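If your phone has one of those regional turn-based games on it and you'd hate to lose your squad, pour yourself something nice and we'll get your save moved over to a new phone together. I'm using Minura Tactics for this walkthrough, the one from Werkley, but the menus in their other mobile games are laid out much the same way.
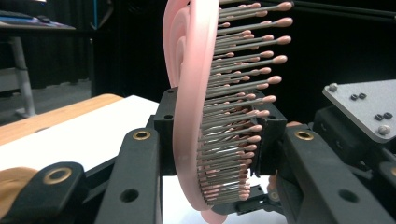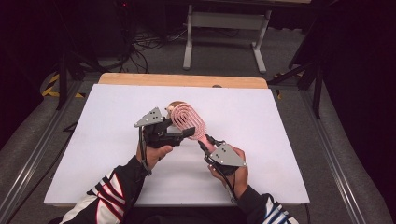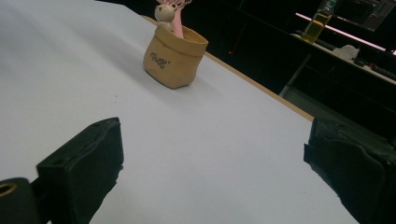
## Before you start

You'll want both phones charged and on the same Wi-Fi, and you'll want to set aside a quiet half hour (I did mine at 6 in the morning with coffee, before the servers got busy). Check these on the old phone first:

- The game is updated. Mine refused to show the transfer menu at all until I'd installed the May patch.
- You've finished the tutorial missions, all the way through the rescue at Stevville. Transfers stay locked until then.
- You're not in the middle of a battle. A paused battle doesn't travel, and you'll come back to the start of that mission.

Spend your event tokens too, if you've got any lying around! They're tied to the device and they don't come along. I lost a nice little pile of them and I'm still a bit sore about it.

## Step 1: Make a transfer code

On the old phone, open the base screen and tap the gear in the corner. Scroll past sound and graphics to **Account**, then tap **Move to another device**. The game asks you to choose a password, and then it gives you a code with 14 characters in it.

Write the code down on real paper. I know, I know, a screenshot is quicker, but the code mixes capital letters and numbers in a font where the O and the zero look like twins, and writing it out slowly makes you look properly at each one. The **Copy** button works well too, if you can send yourself an email.

## Step 2: Set up the new phone

Install the game and let it download everything, which took ages on my connection. When the title screen comes up, don't tap **Start** – tap the small **Data** link underneath it. If you've already tapped Start and found yourself in the opening mission, close the game, clear its data in your phone's app settings, and open it again.

Type in the code and your password. You get 4 tries before it locks you out until the next day, so go gently.

## Step 3: Check your squad

Once you're in, visit the barracks and look over your soldiers. Names, ranks and gear should all be there. My sniper, Edwards, turned up wearing the default helmet, and so did two others, but their proper ones were sitting safely in the armory and I only had to put them back on.

Have a look at these while you're at it:

1. Your supply total on the base screen
2. Any research you left running, which may need a tap to resume
3. Control settings, which go back to normal and need setting up again

## Step 4: Say goodbye to the old copy

Leave the game installed on the old phone until you've played a mission or 2 on the new one and seen it save. After that it's fine to delete it. The old copy will only show a "data moved" message anyway, and it does take up a lot of room – more than all my photos put together.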